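Cilgate Library Service
Periodicals and Back Issues: Frequently Asked Questions
Page last reviewed October 19, 2018

Who may use the periodicals collection?
The collection is open to any person holding a current Cilgate reader's ticket. Residents of Pundley and Flerkstead may apply for a ticket on the same terms as residents of Cilgate. Visitors from elsewhere may consult items in the reading room but may not borrow them.

How large is the collection?
The collection holds 2,711 bound volumes and a smaller number of unbound parts. Recent issues are kept on the open shelves. Older volumes are held in the Zeman Store at Flerkstead and must be ordered in advance.

How do I order an item from the Zeman Store?
Please complete a request slip at the enquiry desk or use the online form. Give the title, the volume and issue number, and the pages required if these are known. Requests without a volume number will be returned to the reader.

May I borrow back issues?
Unbound issues less than two years old may be borrowed, up to a limit of 6 at any one time. Bound volumes are for reference only – this applies to all readers, including staff of partner libraries.

Can the library copy an article for me?
Yes, within the limits set by copyright law. Readers must sign a declaration form for each article. Copies are charged by the page, and the current scale of charges is displayed at the enquiry desk. Orders of more than 100 pages must be paid for in advance.

Why has a title disappeared from the shelves?
The library reviews its subscriptions every February. When a title is cancelled, its remaining issues are moved to the Zeman Store and the catalogue entry is amended. Readers who wish to comment on a cancellation should write to the Periodicals Office.

How should I write down a reference to a magazine?
Volume and issue numbers are normally printed on the cover or at the foot of each page. Where both appear, please copy both. 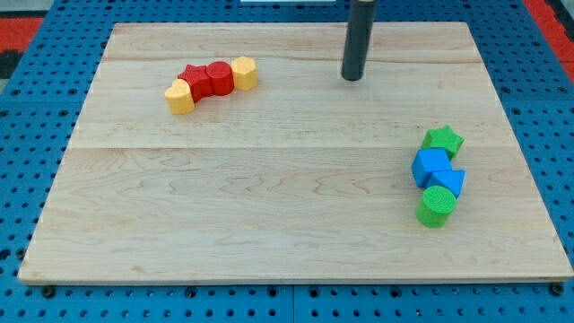 Vol. 14, No. 3

Some publishers number their pages afresh in each issue, while others continue through the whole volume. A page number alone is therefore not enough to trace an article.

Do you accept donations of magazines?
Donations are accepted only where they fill a gap in our holdings. Please send a list before bringing any items to the library. Collections of more than 200 issues are assessed by appointment at the Zeman Store.

What should I do if an issue is damaged?
Please hand it to a member of staff and do not attempt a repair. Adhesive tape must not be used on any item.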